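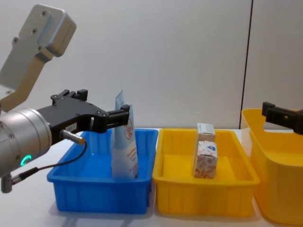

The World Affairs Desk

Print this article | E-mail to a friend | 107 shares

A Newspaper With No Country to Print It In

We use cookies to remember your reading preferences. By continuing to browse you accept our cookie policy.

The kettle at Hourani House goes on long before the sun comes up, and by the time I had found the right door (there are two, and the one with the bell doesn't open) the morning meeting was already well along. Six editors and reporters were sitting at a kitchen table with their coats still on, arguing over a headline. They argued in one language and apologized to me in another, and somebody cut me a slice of poppy seed cake that I had not asked for and was very glad to have.

The paper they make is called Kostadik, after the market square where it was first sold, folded in half, out of a bread cart. It ran at home for 30 years, through good governments and poor ones. It covered floods and school openings and the price of onions, and it covered court cases too, and it was the court cases that brought the trouble. First the state printing works found that its presses were always busy. Then the post office lost the subscription bags. Then came a lawsuit over a story about road contracts, and after that another, and the deputy editor was held for 107 days without a charge anyone would put on paper.

He is at the table now, a big, soft-spoken man who asked me to leave his name out, as they all did, because they have parents and cousins who still live on the same streets. He didn't much want to talk about the 107 days. He wanted to talk about commas. The younger reporters scatter them around like birdseed, he told me, and he has been taking them out since he was 22 and expects to be doing it when he dies.

What surprised me, over the days I spent with them, was how local the paper still is. I had expected big thundering editorials. There is one of those each week, it's true, and it's usually pretty good. But the pages people write in about are the ones with the bus timetable changes and the death notices and the long-running quarrel over whether the old bathhouse should be painted yellow. The staff gather all of it by phone, at odd hours, from people who would rather talk at 3 in the morning, when they figure fewer folks are listening in. One reporter keeps a cot beside her desk for that reason. She says her mother thinks she works nights at a bakery.
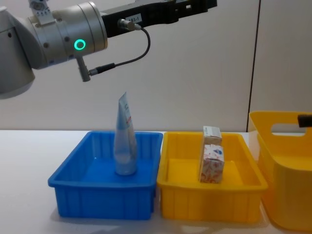 STAVON, April

Spring comes late to this part of the coast, and the town that took them in is not a place you would pick for the headquarters of anything. It has a ferry landing, a good fish counter and a hill that will take the breath out of you. The landlord at Hourani House charges them what he charged the piano teacher who had the rooms before. The local weekly, the Hostell, lets them use its press on the evenings when its own edition is done, and that is how Kostadik came to exist on paper again.

It's a tiny run, just 200 copies. They can't be mailed home, where having one in your bag is enough to get you a long afternoon at the police station. So they go to libraries and universities, and to families who left years ago and like to have the thing on the breakfast table. Most readers see it on their phones, by way of copies of the website that get blocked and put up again under another address. I asked the woman who handles that side of things whether she got tired of it, and she thought about it for a good while and told me she had gotten very quick at it.

Money is the worry, as it is at every paper I ever worked for. A press fund covers the rent through the fall. Readers chip in, though the ones at home can't safely send a cent. A few advertisers from the old days have offered to pay quietly, and the editors, after a very long meeting, turned them down, afraid of what would happen if a receipt turned up in the wrong drawer.

There is a split, too, between those who think of the move as a stopover and those who have begun, a little guiltily, to put down roots. The sports writer has joined a choir. The deputy editor won't buy a proper winter coat, and his colleagues have quit nagging him about it. When the subject came up at supper, someone changed it to the bathhouse, and we were there until the dishes were cold. Opinion was running strongly against yellow.

On my last evening I walked down to the Hostell with the bundle for the press. The front page led with a story on hospital waiting lists, put together from calls with nurses in four towns. The ministry had been asked for comment and hadn't replied, and the paper said so in its usual short sentence at the bottom. The deputy editor read the page through one more time, standing up, and took out a comma.

Share | Print | E-mail | 30 comments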